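3.2 What people keep and why they say they keep it

I went into the household visits thinking the toy question would be the easy one. Everyone has toys somewhere, even people whose kids have long since moved out, and I figured it would warm folks up before we got to papers and clothing. It ended up taking over most of the conversations! Tiina Kauppinen, who did the Vindard half of the visits while I was in Stillow, had the same thing happen, and by the second week we had both quit trying to steer people back to the script.

A quick recap of the numbers before I go on. We mailed 625 households and got 458 usable questionnaires back, which is a much better return than I had any right to expect for a six-page form that asks you to look in your own closets. From those we picked 190 homes for a visit, split between the two towns. Each visit ran until the person got tired of us (or the coffee ran out), and we wrote up our notes the same evening.

The questionnaire asked people to pick one main reason for holding on to children's things after the children had outgrown them. The choices came straight from Eero Vainio's older work on attics: use, value, memory, guilt, and "never got to it." I like that list and I still use it when I teach. But I have to say it did not hold up very well once we were sitting in somebody's living room. People who had checked "use" on paper (grandchildren might visit, a neighbor might have a baby) would open a box and start telling us a story from a summer at the lake, and there was no way to code that as use with a straight face.

So we added a second code for each home, based on what the person talked about once the box was open. I will call this the spoken reason, and the questionnaire answer the written reason. Figure 5 goes with this part of the section.
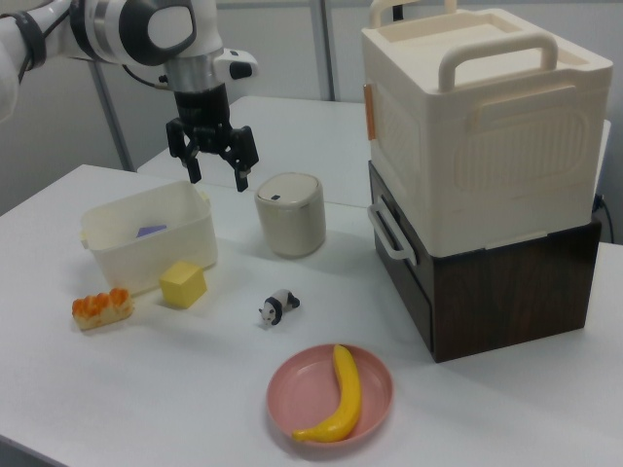
Figure 5. Small toys, containers and larger boxes on a white tabletop.

The gap between the written and the spoken reason was widest for the smallest things. Big items like cribs and bikes mostly got the same answer both times – they take up room, people have thought about them, and there is usually a plan, even if the plan is old. Small things come with no plan. One mother in Stillow told me she had moved the same shoebox through four apartments without taking the lid off, and she had checked "value" on the form. When I asked what was valuable in there she laughed and said she would have to look.

Containers turned out to matter more than I expected, and I wish we had asked about them from the start. In homes where toys sat in clear bins with labels, people tended to talk about passing them on, and could often name who would get what. In homes where everything had been poured into whatever box was handy, we heard a lot more about guilt. I don't want to push this too far. A tidy person may simply be a person who plans, and the bins may have nothing to do with it. Tiina thinks I am being too careful here and that a good bin really does change how you feel about what is inside, and she may be right, but our visits can't settle it.

There is also the matter of who does the keeping. In most couples one person was the keeper and the other was the one who sighed, and both of them knew which was which before we asked. We had not planned to record this, so I only have it for the later visits, and I have left it out of the tables. I mention it since it bears on the mailing: if the sigher filled in the form and the keeper opened the door, some of our gap is just two people disagreeing. We went back to the Vindard notes to check where we could, and the gap was still there in homes with a single adult, though it was smaller.

One last point on coding. A fair number of people gave two or three spoken reasons in a row, sometimes in the same sentence. We took the one they spent the longest on. Eero would have taken the first one, and when we recoded a batch of the Stillow visits his way, memory lost ground and use picked up a little. The order of the reasons stayed the same, so I have kept our version for the rest of the paper. Section 3.3 moves on to clothing, where the written and spoken reasons line up much better.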